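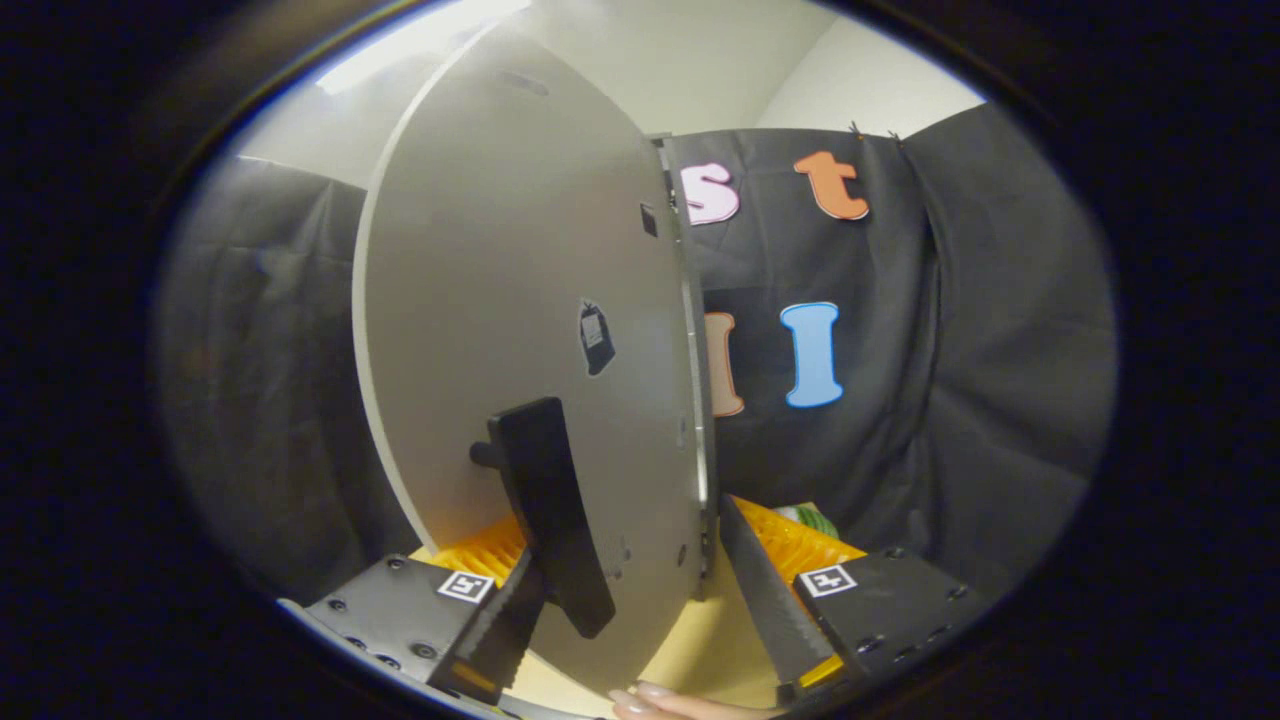

Section 5. Setting Up the Resident Call System

5.1 Before You Begin

The Plotent call system links each resident room to the nurse station on the same wing. This section covers the enrollment of a bedside unit, the pull cord unit in the bathroom, and the wearable pendant. It applies to skilled nursing and short-term rehabilitation rooms. Memory care wings use a different alert profile and are covered in Section 15.

Confirm that the room has been assigned in the Vemham admissions record. A call unit cannot be enrolled to a room marked Vacant or On Hold.

5.2 Enrolling the Bedside Unit

1. Sign in at the nurse station console with a supervisor code.

2. Select Rooms, then Add Device. The console remains in enrollment mode for 2 minutes.

3. Press and hold the call button on the bedside unit until the indicator turns green.

4. Enter the room number and bed letter. In shared rooms, enroll the bed nearest the door first.

5. Press Save. The unit appears in the device list with the status Ready.

Note: If the console times out before the unit is saved, return to step 2. Units already saved are not affected.

5.3 Enrolling the Bathroom Unit and Pendant

1. Repeat the steps in 5.2 for the bathroom unit, choosing Bath as the location. Pull the cord once in place of pressing the button.

2. Check that the cord hangs freely and can be reached from the floor. Do not tie, shorten, or loop it around a grab bar.

3. Enroll the pendant last. Enter the resident's record number when prompted.

4. Fit the pendant with the breakaway lanyard supplied. Residents who prefer a wrist strap may request one at admission.

Caution: Do not replace the breakaway lanyard with a chain, ribbon, or any cord that does not release under tension.

5.4 Testing the Room

1. Place a call from each device in turn and remain in the room until staff respond.

2. Confirm that the corridor light and the console show the same room.

3. Cancel each call at the device. Calls cannot be canceled from the console.

4. Record the result on Form 2000 and file it with the room checklist.

An unanswered call is passed to the charge nurse after 5 minutes. This setting may be changed only with the written approval of the Director of Nursing.

Caution: A room that fails any part of the test must not be occupied until the fault is cleared. Contact the Huang Wing maintenance desk.

Procedure owner: Zeyu Duan, Resident Safety
Effective July 1, 2026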